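Hard water and me, one month in

So we moved in January and I want to talk about my hair, because my hair is all I have thought about since. The new place is lovely! Big windows, a bath I can lie down in, a bakery at the end of the road. But the water. Oh, the water. It leaves white crust on the kettle in two days and it turned my curls into something you could scrub a pan with.

I did what I always do, which is panic and read for hours. Lợi Quách, who I used to share an office with, grew up with water like this and told me to calm down and buy a clarifying wash. I bought the Fellari one. Used it every other day for a week (too much, don't do that) and my scalp felt tight and squeaky. Now I use it once every 17 days, which sounds oddly exact but that's just how the reminder on my phone landed and I've never changed it.

In between I'm on plain cheap shampoo and a big blob of conditioner, left in while I do my teeth. I also tried a vinegar rinse. It helped with the shine, I think, but I smelled like a chip shop until lunch and my sister asked me about it on a video call, so she could apparently smell it through the screen.

The shower filter I'm less sure about. It cost 21 dollars, it was a pain to screw on, and the pressure dropped so much that rinsing takes forever. Kvido downstairs swears by his. Mine might be going back in the box.

What I would love is a proper softener, but we rent, and the quote I got was 900 before fitting. Ha. No.

If you have curls and hard water, please tell me what you use, especially for the ends. Mine are still crunchy and I have a haircut booked that I'd quite like to cancel.
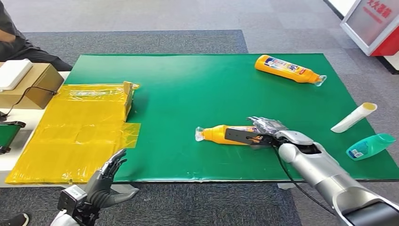 Bottles and tubes on the green mat, with the two orange ones on their sides.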